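Studio notebook, portrait project, continued

Picked the Clillora session back up after lunch. Branwen Humphreys came in with her cello and a garment bag full of black clothes, which is what musicians always bring, and which always disappears into my dark backdrop. So we tried the gray one first. Better straight away! Her hair separates nicely and the edge of the cello doesn't go mushy.

Key light was the big octabox, camera left, feathered so the hot part goes past her nose. I started with the fill card at arm's length and it was too much, everything went flat and a bit passport-ish, so I walked it back until the shadow side of her face had some weight again. Dexter held it for the first set and then we clamped it to a stand (sorry about your shoulders, Dexter).

I shot 538 frames. Too many, I know. Sarla has been telling me for months to slow down and she's right – the first hundred or so are me finding my feet while the poor sitter wonders what to do with her hands. The ones I like nearly all come from the last part, when Branwen stopped posing and started tuning up. There's one where she's listening with her eyes half shut and the bow is just off the string, and I'd be happy to hang that one tomorrow.

Flagged 148 on the first pass, down to 34 on the second. Want 19 for her gallery, so there's one more painful round to go. Fiifi, if you get a minute, have a look at the ones marked green and tell me if I'm being soft on the blurry bow.

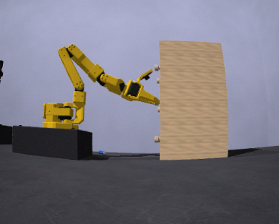 Ukstead, October

Printing day. Took the green set over to Dindo's place because his printer is kinder to skin than mine, and because he makes good coffee. We did test strips on three papers. The glossy one was out in seconds, far too much glare on the varnish of the cello. The cotton rag is lovely but it drinks up the blacks, and her dress turned to soot. We settled on the Olteanu satin, with the shadows lifted a touch before printing.

Skin came out a little pink on the first full sheet. I'd edited late at night with the desk lamp on, which I keep telling everyone else not to do. Dindo pulled some red out of the midtones and the second sheet was spot on. I've saved his version as a separate file, please don't edit over it.

Still to do:
Reshoot the close-up of the hands, Branwen is happy to come back.
Order more satin, we're down to the last few sheets.
Ask Vondulness if they can cut the window mounts a bit wider at the bottom.
New bulb for the modeling light, it flickers when the heater's on.

Sarla has the next sitter, a baker who can only do six in the morning. I said yes before I thought about it. Window light will be no use at that hour, so I'll bring the small softbox and a warm gel, and somebody please ring me at five.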